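Forum home | New posts | Search | Log in

Light gray lockers, keys left in the doors. Who do I ask?

Print this thread | E-mail to a friend

dovetail27
Posted Monday, July 17, 2023
Moving our stuff into the metal lockers at the Plallbridge site. Uppers have a regular lock, key sitting right in it. Tall lower one has a handle and a little padlock on a latch. No key for the padlock anywhere, I looked. 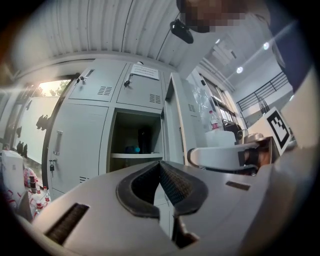
Anyway I need the tall one for coats and boots. Cut the padlock or wait? Office hasnt answered since April.

rustbelt_ro
Wait. Could be somebody's stuff in there.

mopandbucket
Disagree. Tape a note on it, give it 17 days, then cut. Cheap padlock, small bolt cutters go thru it no problem.

rustbelt_ro
17 days is nothing if theyre on leave. We did 27 and still got yelled at

dovetail27
ok note first. What about the upper keys, leave them in?

Lefevre_fan
NO. Tag them and put them in a drawer. Ours walked off and Sunitz wanted a whole new lock per door

mopandbucket
Depends. Empty locker, leave the key in so people know its free. Pull it once its taken

dovetail27
Makes sense, doing that. Note goes up tonite

Recent threads
Dramitz shelf clips, anyone have spares
Touch up paint for gray metal doors
Boot trays that fit a tall locker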